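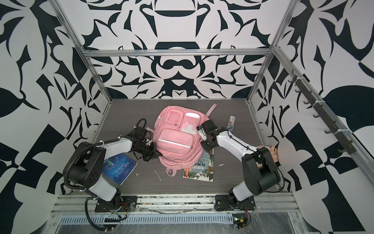

분홍 배낭, 앞면이 위로 오게 눕힌 상태. 왼쪽 위가 투명 창 주머니.

2월, 오후 4시 조금 넘어서 시작

드디어 배낭 차례다! 파우치랑 필통만 만지다가 주머니가 여러 개 달린 물건을 다루니까 할 얘기가 확 늘어난다. Isauro가 아침부터 "오늘은 배낭이죠?" 하고 두 번이나 물었는데, 사실 나도 똑같이 기다리고 있었다. 이번 묶음 이름은 Gernum으로 정했고, 기록은 공용 폴더의 Gernum 밑에 모은다. 지난번 Bekarora 묶음하고 섞지 말 것(나한테 하는 말이다).

우선 가방 얘기. 연한 분홍색이고 생각보다 재미있는 구성이다. 앞면 위쪽에 작은 네모 주머니가 있는데 투명 창이 달려 있어서 카드나 이름표 넣기에 딱 좋아 보인다. 그 맞은편 주머니에는 흰 패치가 붙어 있고, 아래쪽에는 큰 앞주머니가 있고 거기에 가느다란 은색 반사 띠가 가로지른다. 이 띠가 정말 마음에 든다. 조명 각도에 따라 밝기가 달라지니까 가방이 조금만 돌아가도 바로 눈치챌 수 있다. 앞으로 방향을 적을 때는 이 띠를 기준선으로 쓰자.

눕히는 방법은 세 가지를 놓고 고민했다. 세워 두기, 엎어 놓기, 등판을 바닥에 대고 눕히기. 빈 배낭은 세워 두면 앞으로 접히듯 주저앉는다. 500g짜리 콩 주머니를 바닥에 깔아 보니 좀 버티긴 하는데, 윗부분은 여전히 흐물흐물하다. 엎어 놓으면 주머니가 다 가려지니까 탈락. 결국 등판을 대고 눕히는 걸로 정했다. 주머니가 전부 위를 보고 있으니 얼마나 편한지!

채울 물건 목록(Llinos가 골라 줌):
- Garnosa 공책, 60장짜리
- 300ml 물병, 빈 것
- 접은 수건
- Caputo 필통
- 이름 카드(투명 창 주머니용)

Llinos 의견으로는 수건을 제일 먼저 넣어야 한단다. 등판 쪽에 수건이 납작하게 깔리면 그 위에 공책이 얌전히 눕고, 물병이 굴러다닐 틈이 줄어든다. 점심 전에 옆 책상에서 둘이 손으로 해 봤는데 진짜 그랬다. 수건 없이 넣었을 때는 가방을 들자마자 물병이 바닥 쪽으로 쿵 내려가면서 앞주머니가 볼록해졌다. 수건을 깔고 나서는 모양이 훨씬 고르게 잡혔다. 이런 작은 발견이 나오면 하루가 즐겁다.
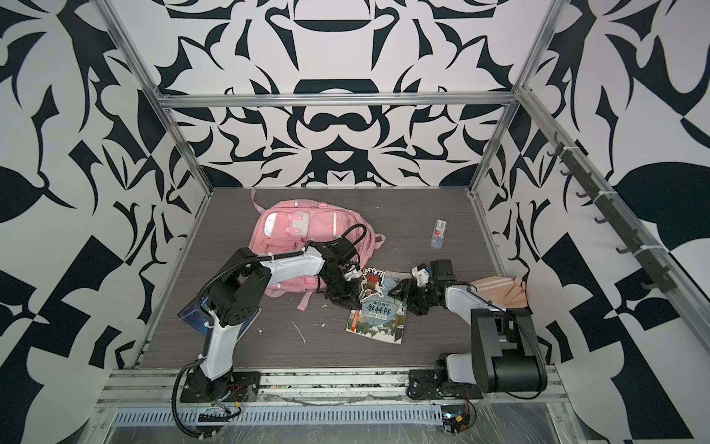
끈은 아직 고민거리다. 어깨끈이 옆으로 삐져나오면 가방을 옮길 때 같이 끌려다니고, 등판 밑에 깔리면 가방 한쪽이 살짝 들뜬다. 손으로 해 볼 때는 끈을 위쪽으로 쭉 빼놓는 게 제일 깔끔했는데, Isauro는 일부러 매번 다르게 두자고 한다. 현관에 던져 놓은 가방이 언제 끈까지 가지런하더냐고. 맞는 말이라 반박을 못 했다. 일단 두 방식 다 해 보고 따로 적어 두기로.

지퍼도 메모해 둔다. 손으로 여닫아 본 느낌으로는 직선 구간은 술술 가는데 모서리를 돌 때 한 번씩 걸린다. 반대편 천을 눌러 주면 부드럽게 넘어간다. 필통 지퍼 때도 똑같았으니까 요령은 그대로 쓰면 되겠다. 다만 배낭은 천이 넓어서 누르는 자리가 멀면 효과가 없다. 지퍼 바로 옆, 손가락 두 마디 안쪽이 좋다.

무늬 벽은 이번에도 그대로 간다. 흑백 덩굴무늬가 워낙 요란해서 처음엔 어지럽다고들 했는데, 분홍 가방을 놓으니까 색이 확 살아서 나는 볼 때마다 기분이 좋다. 회색 나뭇결 바닥하고도 잘 어울린다. Llinos는 벽지로 집에 바르라면 싫다고 했지만.

오른쪽 고리 걸이 얘기도 나왔다. 고리가 줄줄이 있으니 가방을 걸어 보자는 Isauro의 제안. 나는 대찬성인데, 고리가 작아서 배낭의 손잡이가 제대로 걸릴지, 물건을 다 채운 무게를 버틸지부터 봐야 한다. 빈 가방으로 먼저 해 보고, 다음에 수건만, 그다음에 전부 넣고. 케이블 타이로 묶어 둔 자리도 걸기 전후로 한 번씩 당겨 볼 것.

오늘 정한 것만 다시 적어 둔다. 시작 자세는 등판 아래, 앞면 위. 수건이 먼저, 물병은 공책 다음. 이름 카드는 마지막에 투명 창 주머니로. 꺼낼 때는 순서 상관없음. 가방이 찌그러졌으면 손으로 두드려서 펴고 다음으로 넘어간다. 이 정리 과정이 한 번에 거의 4분이나 걸려서 놀랐는데, 대부분은 수건을 다시 접는 시간이었다. 수건을 똑같은 걸로 하나 더 갖다 놓고 미리 접어 두면 금방 줄어들 것 같다!

남은 일
- 같은 수건 한 장 더(Llinos 담당)
- 이름 카드 모서리 둥글게 자르기. 뾰족하니까 창 안쪽에 자꾸 걸린다
- 끈 위치 두 가지, 기록 양식에 칸 추가
- 고리 걸이 시험은 빈 가방부터, Isauro랑 같이
- 콩 주머니는 서랍에 도로 넣기(터진 데 없는지 보고)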